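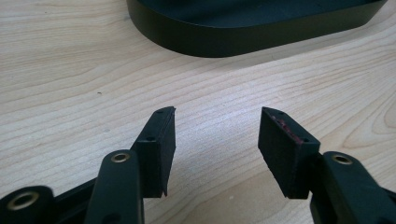 Wood grain on the table, July 20, 2023

I have signed up to swim the length of a lake! I still can't type that without grinning. The lake is Wumari, the swim is a bit under five kilometres from the slipway to the far jetty, and a year ago I could do two lengths of a pool before holding on to the side and pretending to adjust my goggles.

It began in May with a beginners' front crawl course at the Pemport baths. I'd been a head-up breaststroker all my life (very good for chatting, less good for getting anywhere) and I wanted to learn to breathe properly. By the second lesson I was hooked. There's a moment when your face is in the water and you breathe out slowly and your legs come up behind you by themselves, and you feel about half your usual weight. I went home and told everyone, including the man delivering a parcel.

So that was the pool. Then a woman in my lane mentioned that a few of them swam at Andgate before work, in the old dock basin, and did I fancy it? I did fancy it. I went down in a borrowed wetsuit that was too long in the arms, got in, put my face under and came straight back up again squeaking. It was 14 degrees and green and I couldn't see my own hands. I managed 9 minutes, mostly on my back, and I loved every one of them, though my teeth disagreed in the car park.

Since then I've been going twice a week and doing one long pool session as well. My plan is very simple and pinned to the fridge. Monday's column is blank, because I know myself. 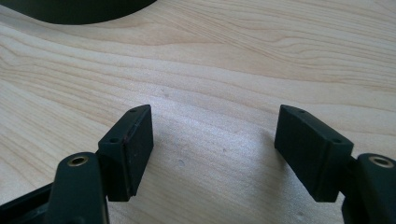

The long pool session is the one that's changed most. To begin with I broke it into fours, with a rest at each end, and now I can do 42 lengths without stopping, which in our pool comes to just over a kilometre. Last week I lost count somewhere in the thirties and had to do a few extra to be safe. The first ten are always horrible! I used to think that meant I was having a bad day and get out. Now I just keep plodding until my breathing settles, and somewhere past the tenth it does.

Sighting is the thing I'm still hopeless at. In a pool you follow the line on the bottom and never give it a thought, but in the basin you have to lift your eyes, find the buoy, and tuck your head back down without swallowing half the dock. I go left. Always left. I set off for the orange buoy and arrive somewhere near the ladders. The others say to look every six strokes, so I'm looking every four and hoping for the best.

I've also bought my own wetsuit at last, a second-hand Kwofie with a small patch on the knee. It fits like a glove and takes me 7 minutes to get into, with a carrier bag over each foot to help it slide. If you've never tried the carrier bag trick, please do, it's marvellous. I need to remember to put something on the back of my neck next time though, as I've got a red stripe there that stings in the shower.

Roughly 1,000 people are entered for Wumari, all going off in waves by hat colour, and I've asked for the slowest one. I'd like to finish before they take the jetty lights down, and I'd like to swim crawl the whole way, but if there's some breaststroke in the middle I shall enjoy the view.

Next job is eating on the move, as I'm told there's a feed boat at halfway. I've been practising with jelly babies in the shallow end. The lifeguard has asked me to stop, so it'll have to be the dock.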